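Print this ticket | E-mail this ticket

Filed under: Furniture & Fittings > Work Surfaces > Marks, Haze and Finish

We use cookies to remember your ticket filters. By continuing to browse you accept this. Manage settings.

Ticket 3206: Pale haze on dark grey worktop, returns after cleaning
Site: Oltham workshop
Surface: Grelon matt, charcoal
Status: Closed
Opened: April 9, 2024
Related: 2205 (Larnholm, same finish, ring marks)

Reported problem

Dark grey bench top shows a pale, cloudy patch towards one corner. Patch is visible from the standing position. Bench has been wiped down daily with the general-purpose spray from the cleaning cupboard. Reporter states the patch goes away while the top is damp and comes back as it dries. No spills recorded. Requests replacement of the top.

Entry 1

Replacement not approved at this stage. Asked site to confirm the following:

- whether the patch can be felt with a fingertip
- whether it moves when the viewer moves
- which cleaning product is in use, and at what dilution
- whether anything hot has been put down on that corner

Entry 2

Site reply. Patch cannot be felt. It does shift a little when viewed from the other side of the bench, but part of it stays put. Product is a spray polish, used neat. Nothing hot.

Entry 3

Two separate effects are likely. The part that moves is reflected light. This finish has a low sheen and will show a soft lighter band or corner under a bright source at a shallow angle. That is normal and no cleaning will alter it. The part that stays put is consistent with polish residue. Spray polish should not be used on a matt surface at all. It fills the texture and dries to a film, and each further coat adds to it.

Instructions issued:

1. Stop using the polish on this bench. Label the bottle.
2. Lift small items off the top. Lift them, do not slide them. Keep loose leads and plugs clear of the area being washed.
3. Mix washing-up liquid in warm water, a few drops to the bowl.
4. Wash with a well-wrung cloth in straight passes. No scouring pads, no cream cleaner.
5. Go over again with clean water and a second cloth.
6. Dry at once with a microfibre cloth.
7. Leave 12 hours, then check with the bench light off and again with it on.

Entry 4

Site reply. Done once. Patch smaller but still present. Cloth picked up a greasy grey film. Site asks if white spirit may be used.

Entry 5

No. Solvent may leave a shiny area, and that cannot be put right on site. Repeat steps 3 to 6 up to 2 more times with fresh water each time. Change the cloth between passes if it feels slick. The first wash at Lewis on the same finish gave much the same result and the second cleared it.

Entry 6

Site reply. Second wash carried out. Water stayed clear on the rinse pass. With the bench light off, the corner matches the rest of the top. With the light on, a pale area is still seen at the corner and a lighter band further back, both of which shift with the position of the viewer. No rings, no scratches found.

Entry 7

Residue accepted as removed. Remaining brightness is reflection and is within the normal look of the finish. If it is a nuisance to people working at the bench, turn the lamp or fit a diffuser. Do not attempt to dull the top by rubbing.

Request for a replacement top declined. Cleaning sheet for Oltham amended: damp cloth only on Grelon matt, spray polish struck out. Same change passed to Larnholm under 2205, where the ring marks are a different fault and that ticket stays open.

Next routine check of work surfaces: July. Reopen this ticket if the patch can be seen with the lamp off or if the surface feels tacky.

Resolution code: cleaning method / no fault with surface

Attachments
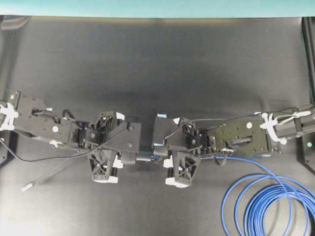 Charcoal top, Oltham. Pale haze at lower left is reflected light.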